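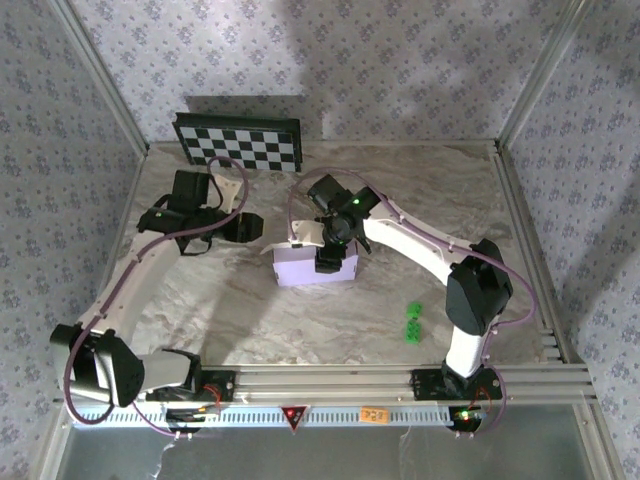 Two arms, one lavender box

creasepoint
OK, posting this because I've been lurking on the Jiltside board forever. Our group is training a policy for two-arm box folding, and I wanted to know whether more demos beat better demos. We trained one on 3000 demos from anyone willing to sit down and teleoperate, then one on 600 from our two steadiest people. Same network, same training time. The small set won! It finished 9 more folds out of every hundred than the big one, and I've rerun it enough to believe it.

hafstein_fan
Cool, but you changed two things at once. Fewer demos AND fewer operators. Did you try 600 picked at random from the big pile?

creasepoint
Running now – I'll have it by October, I hope. My bet is that it does worse than both.
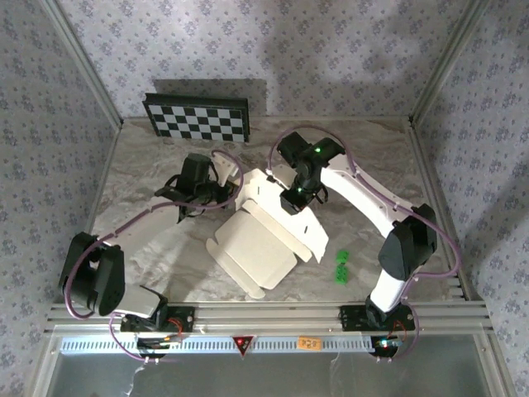 Blank on the table, right gripper on the raised flap

Ivero
I'm with hafstein_fan. We saw the same thing with towels, and it was mostly pauses. New operators stop and think, and the policy learns to stop and think too. We trimmed the idle frames and the gap nearly closed.

creasepoint
Ooh, I did not trim anything. Corners are where people hesitate most, so that could be a big chunk of it.

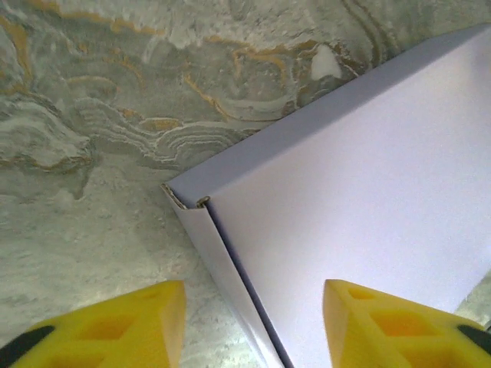

We do feed the wrist views in along with the fixed one, and when I drop them the scores fall for both sets. So whatever the small set is teaching, it needs the close-up.

herkura22
Gonna disagree with everybody. Two careful operators means two habits. Turn the blank some odd way and I bet the 3000 set looks a lot better.

creasepoint
Fair, although we do vary the start angle. I tested 6 of them and the small set was ahead on all but one.
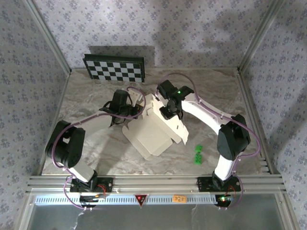 Blank at a diagonal

herkura22
All but one isn't all. Which one?

creasepoint
Long flap facing away from the arms. I'll put up the per-angle numbers tonight once I clean up the spreadsheet.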